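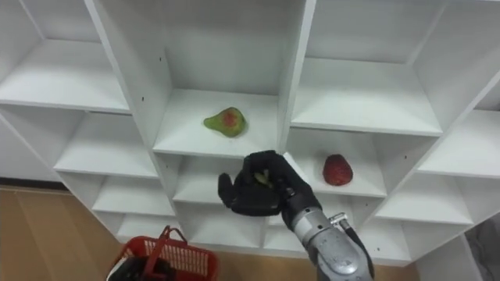 Ticket: Abdella cube shelf, white, shelves not lining up
Status: open
Opened 12/02/2024
Site: Clondetport, break room

Problem: center shelf dips at the front. Round stuff rolls. Noticed when somebody's apple went on the floor twice in one morning. Unit is the Abdella open cube one, all white, bought through Borby.

Tried so far
- pushed center shelf back till it stopped. Better for a day, then creeping again
- swapped two pins left to right. No change
- checked floor with level, floor is fine
- folded card under front left foot. Made it worse, took it out

Log

Entry 1. Emailed Borby parts desk. They want to know if the small holes in the uprights are pin holes or screw holes. Manual has both and the drawing is tiny. Told them I'd look with the shelf out.

Entry 2. Shelf out. Pins on right side are 2 mm shorter than left. Wrong bag?? Bag says Flunulport on it, so maybe pins for the other line. Asked Borby to confirm.

Entry 3. Reply from Borby: yes Flunulport pins, not ours. Sending correct set. Also said no more than 60 lb on the unit until its sorted. Fine, all we keep on it is fruit.

Entry 4. Pear on the center shelf, strawberry one over to the right and a bit lower. Leaving the rest of the cubbies bare till new pins are in. Please dont put mugs on it.

Entry 5. Pins came, wrong again, too fat. Do NOT hammer them in, the edge of the hole chips. Ask me how I know. Sent back.

Still need
- right pins, full set
- touch up stuff for the chip, white
- someone to say if we're supposed to fix it to the wall, manual page 2 says "recomended" and thats all it says

Next: call Borby again in the morning, get a part number this time. Will update here.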